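Small claims, start to finish

Monday, November 14, 2022

I got a check in the mail last week for the full amount of a security deposit plus court costs, and a couple of people have asked me how it went, so I'm writing it down while I still have the folder out. I'm not a lawyer. I rented an apartment, moved out, didn't get my money back, and filed a case in small claims court. The rules are different in every state and sometimes in every county, so check yours before you do anything I did.

The apartment was in a building called Flinell Court, managed by a company called Ramimar. I lived there a little over three years. The deposit was one month's rent. When I moved in I signed a checklist with the condition of each room, and I kept my copy, mostly by accident. It was in the same envelope as the lease and I never throw out leases.

I moved out in August. I cleaned for two days. I filled the nail holes, pulled out the stove and wiped behind it, and had the carpet in the bedroom cleaned by a small outfit called Mykhailiuk that my sister uses. They gave me a paper receipt with the address of the apartment on it. I turned in the keys at the office and asked for something in writing that said I had done so. The woman at the desk looked a little put out but she wrote "keys received," the date, and her initials on the back of a business card. That card ended up being exhibit 4.

Then I waited. My lease said the landlord had 30 days to return the deposit or send an itemized list of deductions, and that matched what I found on the state court's self-help page. The 30 days went by. I called and was told it was "in accounting." I called again the next week and was told the same thing by a different person. I wrote down both calls on a legal pad with the time and the name I was given.

On day 38 I got a letter. It kept the whole deposit and said I owed another $224 on top of it. The list had carpet replacement, repainting, "general cleaning," and a charge for a broken towel bar. The towel bar was marked broken on the move-in checklist. The carpet was at least as old as my tenancy and probably a lot older.

I was angry for an evening and then I started reading.

The first thing to do is send a demand letter. I had assumed this needed a lawyer and it doesn't. Mine was one page. It said when I moved out, when the keys were returned, how much the deposit was, when the list was mailed according to the postmark, and what I wanted, with a deadline of two weeks. I left out everything about how I felt and everything about the dishwasher that took them a month to fix. I sent it certified mail with a return receipt. I also kept the envelope their letter came in because the postmark was later than the date typed on the letter itself.

They didn't answer. I got the green card back with a signature on it, so I know it arrived.

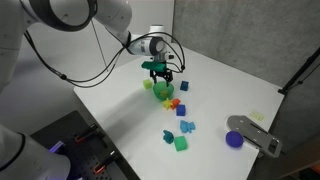

Filing was easier than I thought it would be, and slower. The form in my county is two pages and you can fill it out on the computer, but you still have to print it and bring it to the clerk or mail it. The filing fee was $58. You can ask to have the fee waived if your income is low enough, and there's a separate form for that.

The part that tripped me up was the name of the defendant. I had written "Ramimar" because that's what it says on the sign and on the rent portal. The clerk asked me if that was the legal name of the company. I didn't know. She couldn't tell me what to put, since clerks aren't allowed to give legal advice, but she did say that people look it up on the secretary of state's business search. I went out to the hallway and looked it up on my phone. The owner listed on my lease was an LLC with a different name, and Ramimar was its manager. I named both. If you win against a name that doesn't legally exist you can have a hard time collecting, so I'm glad she asked.

The business search also gave me the registered agent, who is the person or office that has to be served with the papers. You can't serve the papers yourself. In my county the choices are the sheriff, a private process server, or any adult who isn't part of the case. I used the sheriff. It took them a week and a half, and then a proof of service showed up in my file. Until that was in there the hearing date didn't mean much, so I checked on it every couple of days.

While I was waiting I talked to a lawyer once. His name is Rostislav Polák and he does a free half hour at the library on the second floor, by appointment. You can't bring a lawyer to the hearing in small claims here but you can talk to one beforehand. He read the lease and their letter and asked to see my papers in the order I planned to show them. He had two comments. The first was that I had too much. The second was that I should be ready to say, in one sentence, how much I was asking for and why. He had me practice it out loud, which was embarrassing in a library.

I went home and cut the stack down to 13 pages. I put the lease pages that mattered on top, then the move-in checklist, the carpet receipt, the business card, their letter and envelope, my demand letter, and the green card. I had taken photos of every room on the day I left, and I printed a few of those at the drugstore. I made three sets of everything. One is for the judge, one is for the other side, and one is for you. Bring the originals too.

Some people told me to ask for a penalty on top of the deposit. A lot of states allow that when a landlord keeps a deposit in bad faith, sometimes two or three times the amount. I asked for it on the form. Polák thought I might not get it, as bad faith is harder to show than being late or being wrong, and he turned out to be right about that.

The hearing was at 8:30 in the morning. Everyone on the calendar is told to come at the same time, so you may sit there for a while. I sat there until almost 11. I would bring something to read that isn't on your phone, because phones had to be off in the courtroom and the bailiff meant it. Watching the other cases was useful. The judge asked nearly everyone the same kinds of things: what was the agreement, what happened, how much, what do you have to show me. People who answered the question she asked did fine. People who started with the story of the whole relationship got stopped.

Before our case was called we were sent out into the hallway to exchange papers and see if we could settle. The company sent a property manager I had never met. He was polite. He offered me half. I said no thank you and we went back in. I did think about it for a minute, and if I had been missing the checklist I probably would have taken it.

Our turn took maybe ten minutes. I said my sentence. The judge asked for the checklist and the letter and read them both. She asked the manager how old the carpet was and he didn't know. She asked him for an invoice for the painting and he had an estimate from a contractor called Gridudus, which had no date and listed a different unit number. She asked me if I had smoked in the apartment or had a pet. No and no. Then she said she would take it under submission and mail the decision. I had expected her to announce it right there. Some judges do and some don't.

The decision came in the mail. I got the full deposit and my costs, meaning the filing fee and the sheriff's fee. I didn't get the penalty. They got nothing on their $224. I asked for the certified mail too and that was left out, and I wasn't going to argue over it.

Winning doesn't mean the court pays you or collects for you. There is a waiting period in case the other side appeals, and after that if they still don't pay you have to go back and ask for something like a bank levy. I had the forms printed and ready. I didn't need them, since the check came a few days after the waiting period ended. I took it to the bank the same afternoon. Then I had to file one more form that says the judgment has been paid. People forget this one. There can be a penalty for not filing it if the other side asks you to, so do it once the check clears.

A few things I would do differently. I would give my new address to the landlord in writing on the day I moved out, and keep a copy. I gave it over the phone and the manager tried to say that was why the letter was late. I would also use email for everything after the first phone call. And I would ask for a walk-through before moving out. In my state they have to offer one if you ask, and I didn't know that until I was already gone.

If you're in the middle of one of these, the comments are open. I can't tell you if you have a good case but I can tell you which line to stand in at the clerk's office. It's the one on the left, past the traffic window, and it closes for lunch.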